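Lerkon Perception and Grasp Planning Software
Set-up Guide
Section 5: Translucent and Clustered Objects

Document owner: Biljana Babić
Reviewed by: Man-lok Mak
Issued: 04/01/2018

5.1 Purpose of this section

This section explains how to configure the Lerkon software for objects that let light through, and for objects that stand close enough together to be mistaken for one. It applies to cells that use the wrist camera as the only source of images. Cells that also use the Zurnden overhead sensor should be set up from Section 6 first and then returned to this section for the wrist camera settings.

The operator should already have completed camera calibration (Section 3) and gripper calibration (Section 4). Results from either procedure are not checked again here. If the camera bracket has been removed or loosened for any reason, repeat Section 3 before continuing.

5.2 Before you begin

Confirm that the following are in place:

- The Doler control service is running and reports READY.
- The operator is logged in with a Configuration account. Viewer accounts can open the pages described below but cannot save changes.
- The current profile has been exported to a backup file.
- The work surface used for set-up is the same surface that will be used in production.

CAUTION: The arm moves during steps 6 and 9 of the procedure in 5.4. Keep all persons outside the marked area and keep the enable switch within reach.

5.3 How the software treats translucent objects

The standard profile finds objects by looking for closed outlines and for areas of even color. Both methods are weak on clear material. The pattern of the surface shows through the object and the outline breaks up. Highlights on an upper face may also be reported as small separate objects.

The Translucent profile uses a different order of work. It first builds a model of the bare surface. It then looks for places where the pattern of that surface is bent, shifted or dimmed, and groups those places into candidates. Outlines are used only at the end, to divide a group into single objects.

Frosted and clear objects may be handled under the same profile. Frosted objects are usually found at the first pass. Clear objects depend much more on the surface model, and a plain surface gives the software less to work with than one with a visible grain.

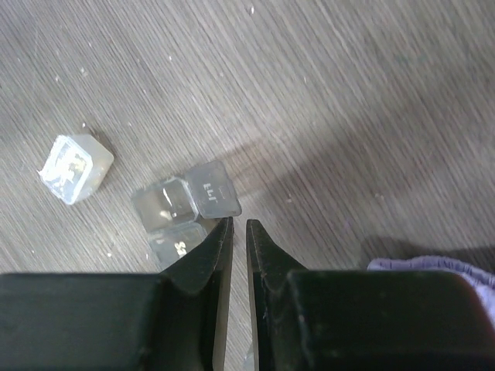

Figure 5-1. Wrist camera view at the pre-grasp position: one frosted block standing alone, three translucent blocks grouped above the open fingers.

In an arrangement of this type, the single block presents no difficulty for separation. The group must be divided before a grasp can be planned. One block in the group is tipped, and another is partly hidden by the left finger. The software will mark a partly hidden object as PARTIAL and will not offer it as a target until it has been seen from a second viewpoint.

Printed characters on a face, such as the "ELT" on the tipped block, are treated as surface detail. They are not read, and they have no effect on the choice of target. If reading is required, see the separate Van Wijk label module guide.

5.4 Procedure

1. Open the Perception page and select Profiles.

2. Select New, then Translucent. Enter a name for the profile. Names may not contain spaces.

3. Clear the work surface of all objects and select Learn Surface. The software records 12 images and combines them into the surface model.

4. Review the model in the preview pane. Dust, crumbs and smudges will be stored as part of the surface if they are present at this stage. Clean the surface and repeat step 3 if marks can be seen within the pick region.

5. Select Gripper Mask and choose Draw From Model. The mask covers the fingers so that they are not reported as objects.

6. Select Sweep Mask. The gripper opens and closes through its full travel while the software checks that the fingers stay inside the mask at every position. The result must be PASS before the profile can be saved.

7. Place the sample objects on the surface. Include at least one group in which the objects touch or nearly touch.

8. Set Separation Strength to 2. Select Test and compare the colored overlays with the objects on the surface. If two objects share one overlay, raise the value by one and test again. If one object is divided into several overlays, lower it.

9. Select Second View. The arm moves to the alternate viewpoint and the candidates from both views are merged. Objects marked PARTIAL in the first view should now carry a full outline.

10. Open the Planning page and select Preview Grasps. Confirm that each proposed finger path is free of neighboring objects.

11. Select Save, then Activate.

NOTE: Separation Strength accepts values up to 5. Values at the upper end increase processing time and should be reserved for groups that cannot be divided by any lower setting.

5.5 Shadows

A shadow that crosses the work surface changes the brightness of the grain without changing its pattern. The Translucent profile allows for this by default. Where the edge of a shadow passes close to an object, however, the software may extend the outline along it.

Should this occur, open Advanced and set Shadow Tolerance to High. Repeat step 8 afterward, as the two settings affect each other. Do not raise the camera exposure to compensate - this enlarges the highlights on clear faces and generally makes separation worse.

5.6 Planning limits for groups

When a group has been divided, the planner ranks the objects by free space on each side. The object with the most room for both fingers is offered first. A tipped object is ranked below an upright one unless Allow Tilted Grasp has been enabled.

If no object in the group has enough room, the planner returns NO CLEAR GRASP and the arm holds at the pre-grasp position. The waiting time before the cell reports a fault is set under Planning, Time Limits. The supplied value is 200 seconds.

CAUTION: Do not reduce the finger clearance value in order to clear a NO CLEAR GRASP message. Contact between a fingertip and a neighboring object will not be detected at approach speed.

5.7 Messages

SURFACE MODEL OLD
The surface no longer matches the stored model. Clean the surface, or repeat steps 3 and 4.

MASK EXCEEDED
Part of a finger was seen outside the mask. Repeat steps 5 and 6. If the message returns, repeat Section 4.

PARTIAL ONLY
Every candidate is at least partly hidden. Run Second View, or move the pre-grasp position back from the objects.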